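Iturra chopstick and spoon basket

A brown wooden basket for the table or counter, with slatted sides so air gets to whatever is stored in it. Holds chopsticks, serving spoons and small ladles. Item no. 269.
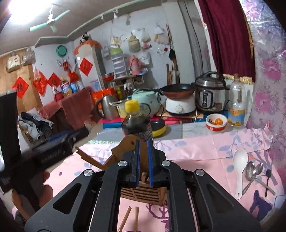
Weight empty is 87 grams. Wipe with a damp cloth and let it dry standing up. Do not soak it or put it in the dishwasher. Spoons and chopsticks are sold separately.

Grerar has carried Iturra kitchen goods since 2000. Orders ship from our Ivthorpe store in 2 days, and pickup is free.

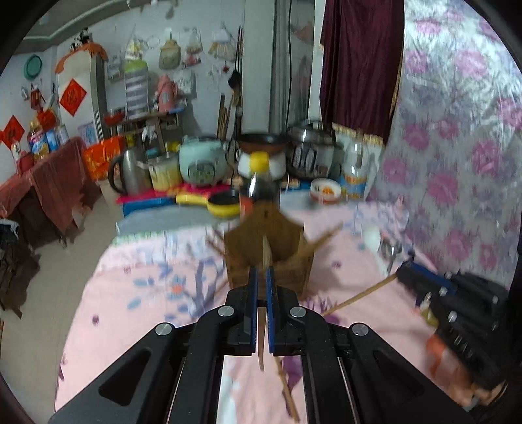

Long chopsticks fit best with the tips down. Metal spoons can share the basket, and so can a white one like the spoon lying next to it on the pink floral sheet. For bulk orders, ask for Mirta Ibarra.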